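The Shirt Pile and Me: Learning to Fold at My Advanced Age

I own too many blue shirts. I didn't plan it, they just gather in the dryer the way leaves gather in a gutter, and for years my folding method was to mash each one into a rough square and sit on the drawer until it closed. Then I moved into the apartment in Fliddale, which has one closet and a dresser from Nemard with 4 very shallow drawers, and mashing was suddenly off the table.

So in May I started asking people how they fold. Everybody folds! And everybody is completely sure about it. I've now been told to fold in thirds, in halves, around a magazine, on the bed, never on the bed, and (from a man in line at Cuevas Hardware, holding a plunger) to give up and use hangers.

What changed things for me was learning that the fold itself is the easy part. The trouble starts before it, when the cloth comes out of the basket as a wad with no top or bottom, and you have to find a corner. Any corner. Get hold of one, then go looking for its neighbor, and pull the two apart until the cloth between them starts behaving. 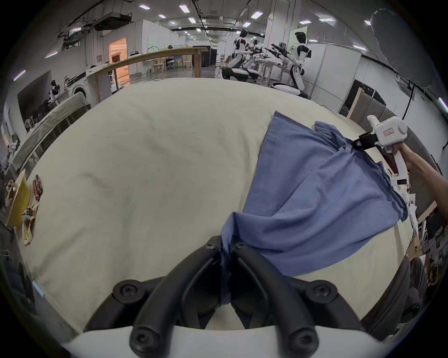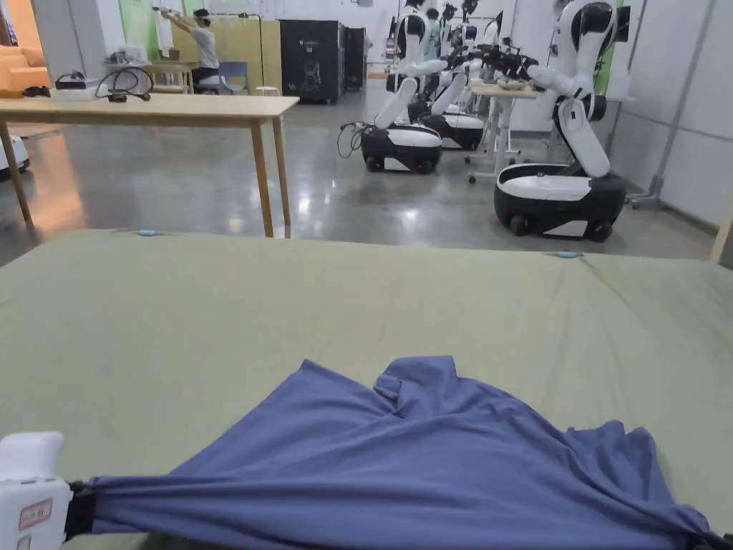
Blue cloth held at two ends over a covered table.

I used to skip the pulling part entirely. I'd drop the shirt on the bed and smooth it with my palms, chasing a wrinkle from the left sleeve over to the right one and back again, like trying to get the last bubble out from under a phone screen protector. A good sideways tug does more than 21 strokes of the hand. And if you let the cloth sag a little before you set it down, the bottom edge lands first and the rest follows it pretty nicely.

The surface matters more than I expected, too. My bed is too soft and too low, and my kitchen counter is so slick that a cotton shirt slides off the far side while I'm fussing with the near one. I ended up throwing an old tablecloth over the dining table, and that little bit of grab is wonderful - the shirt stays where I put it. I've also got one of those folding boards from Wolto, a hinged plastic thing, and I'll admit it makes a beautiful rectangle. It also lives behind the refrigerator now, so draw your own conclusions.

Towels I've made my peace with. Fitted sheets I haven't, and I'd rather fold 200 T-shirts than one queen-size fitted sheet, which goes into the closet as a kind of dumpling. My pillowcases look terrific on top of it.

The drawers do close, by the way. The third one sticks, but it stuck when I bought it, and I've been meaning to rub a candle along the runner.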